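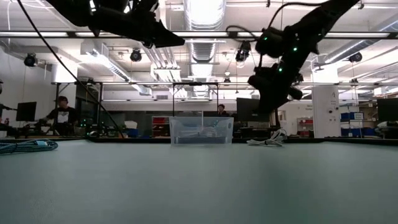 双臂理线任务 夹爪与控制器对比 课程项目报告
组员:Lindsay Hapeta(硬件、夹爪)、Ataahua Ngata(控制器、数据整理)
提交:23/06/2021

一、做什么

把桌上的线缆一根一根夹起来放进透明塑料盒,再反过来从盒里取出来。听着简单,做起来很烦。线是软的,每次形状都不一样,夹爪稍微偏一点就从旁边滑过去。

比较两件事:
1 夹爪指尖。尖指(下面叫 Erbridge 指)和宽平指(Skiltuvside 指)
2 控制器。Cosgrove 位置控制,和 Cukow 阻抗控制

开题的时候还写了第三项,相机位置。没时间做完整,只在第四节提几句。

二、设备和布置

两台黑色机械臂,装在桌子两侧,面对面。台面是青绿色的,选这个颜色主要是黑线白线放上去都看得清,分割的时候省事。平行夹爪,指尖可换,换一次要拧四颗螺丝,再重新标零点。零点这一步前期漏过两次,那两组数据全删了。

线材:黑的白的混着用,有编织的也有普通的。白线比较硬,扎成捆以后圈会立起来,反而好夹。编织线最难,贴着桌面躺平,指尖下不去。

盒子一开始放台面正中,后来挪到靠远端那条边。放中间的时候两只手腕容易互相挡,而且左臂下放时肘部会碰到软限位。

腕部走线也是个问题。左臂手腕上的深绿色线缆会垂一圈到夹爪下面,离台面很近,和要夹的线搅在一起的可能性不小。做法是每次开始前人工看一眼,垂得太低就往上收。不是好办法,先这么用。

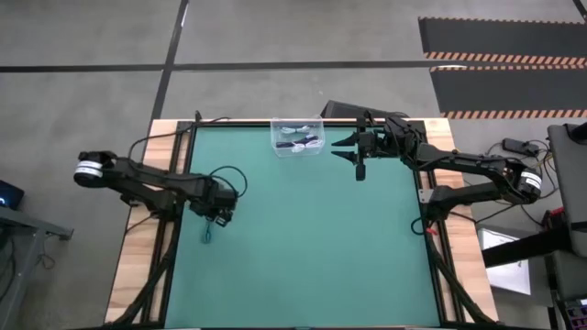

三、试验过程和结果

总共记录 1,754 次抓取,包括单臂和双臂。其中 298 次在分析前剔除,原因是急停、标零没做、录像丢帧这几类。剩下的才进统计。

一次抓取算成功的条件:线离开台面,保持住,放进盒里后没有任何一段搭在盒沿外面。最后这条很严,很多次其实都夹住了,败在尾巴留在外面。

尖指(Erbridge)
- 能伸到线圈里面去挑,盒内取线明显好用
- 夹力集中,细线不容易滑
- 缺点,下探深度差一点点就戳桌面。位置控制下面戳得最多,台面上有几个小印子
- 夹成捆的线会转,线捆绕着指尖打转,放的时候朝向不可控

宽平指(Skiltuvside)
- 夹整捆很稳,不转
- 从盒里取线基本不行,指头太宽,先碰到盒壁
- 贴桌面的单根线,成功全看运气和线的弯曲

Cosgrove 位置控制:快,轨迹重复性好,调参半天就搞定。碰到东西不会让,高度估错就硬顶。
Cukow 阻抗控制:接触桌面以后能顺着滑一小段,贴桌的线靠这个才夹得起来。刚度调了很久,太软的时候手臂到位后还会往下沉,Ataahua 前后改了 48 组参数才定下来。

组合来看,尖指加阻抗控制最好,单根线和盒内取线都是它领先。整捆搬运是宽平指加位置控制最省心。有效数据里一次成功的共 901 次,分组的表在附录 A,正文不重复贴了。

双臂配合:一只手提起线的中段,另一只手去收尾巴。想法是对的,但两只夹爪靠近盒口的时候得排先后,右臂先张开在旁边等着,左臂放完退开再进。等待时间占掉不少,整体比单臂慢。没做到真正同时动作。

四、相机(没做完)

试了两种视角,一个从高处往下看整张桌子,一个低一些,几乎平着桌面看过去。高的适合找线在哪,低的适合判断指尖离桌面还有多远。低视角背景很乱,人、显示器、后面架子上的收纳盒都会进去,深色夹爪在暗的地方轮廓就没了。后来加了裁剪,好一点。两路没有融合,代码只写了一半。

五、问题

- 塑料盒很轻,宽平指碰到盒壁会把盒子整个推走,后期底下贴了双面胶。贴胶之前和之后的数据严格说不能混在一起比,我们混了,这里说明一下
- 两种控制器不是同一个人调的,公平性存疑
- 试验顺序没有随机。上午尖指下午宽平指,基本固定
- 线用久了会变软变弯,没有换新的
- 指尖磨损没测量,肉眼看尖指的橡胶层已经薄了

六、后续

8月设备还能用,打算先补随机顺序的一轮,只留尖指,两个控制器重测。有空再试中等宽度的指尖,图纸 Lindsay 已经画了,还没打印。相机融合看情况吧,可能交给下一届。

附录 A 分组数据表(另附)
附录 B 阻抗参数纪录(另附)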